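December, 9:40 in the evening

Slept badly again, so I got up at 4 and answered the Drondia emails before breakfast. They want the Lefèvre order moved up and I told them no. Ramil Tiongson called at lunch to ask if I still had his drill. I do. It is in the hall closet behind the fan.

In the afternoon I finally dealt with the bedroom. The dark clothes had been sitting around since I got back from Bostton, and I kept moving them from the chair to the bed and back again. I folded the black and gray things and piled them up with the beige one at the bottom. The drawer is still full, so I don't know where the pile goes next.

I also looked at the mats. I paid 145 for the big tan one in Drernton, which seemed like a lot then. The edging has held up well. The lighter one never wants to lie flat over the pink and white sheet, and I have given up on it.

Clothes and mats on the bed, then the tan mat again:

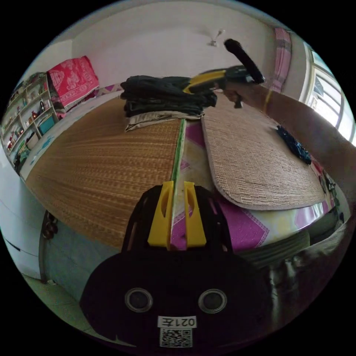
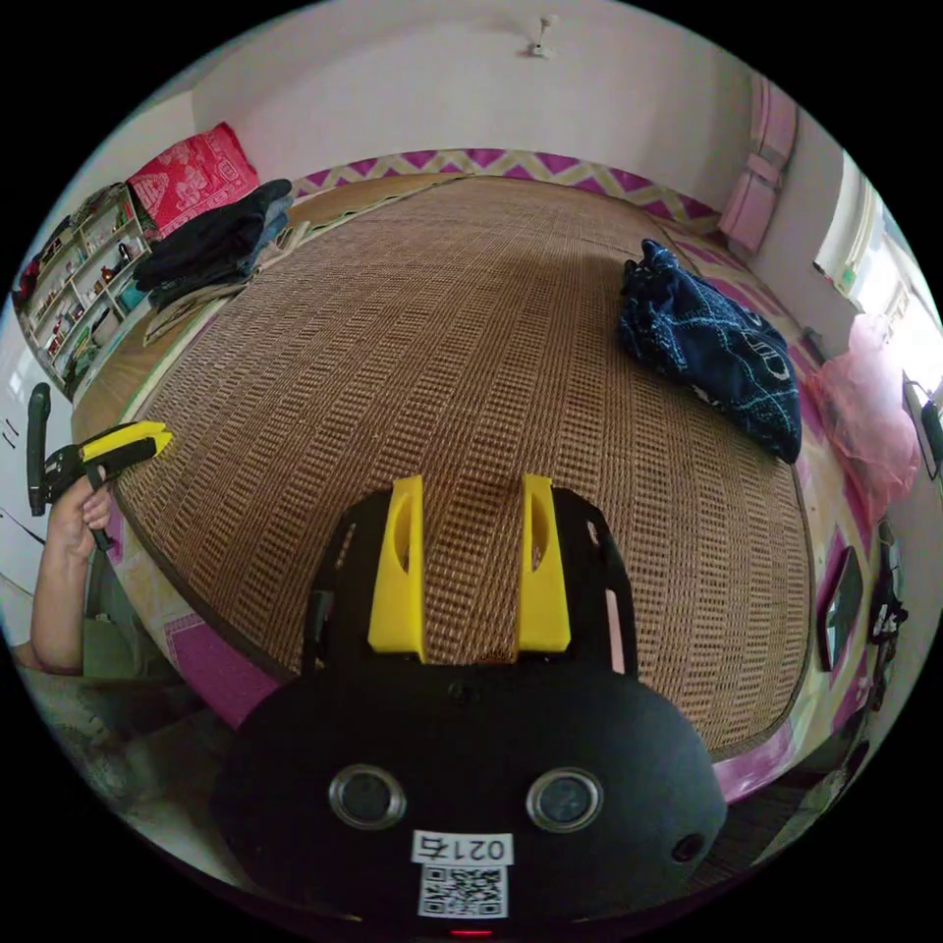 I want a proper shelf in there before spring. Measured the wall by the door and got 14 inches of depth, if the door is to open all the way. Ramil says he has boards left over from his kitchen and I can have 2 of them if I bring the drill back. I'll go over tomorrow after work.

Leftover rice and eggs for dinner. My back hurts a little. Need to buy dish soap and call the dentist about the bill.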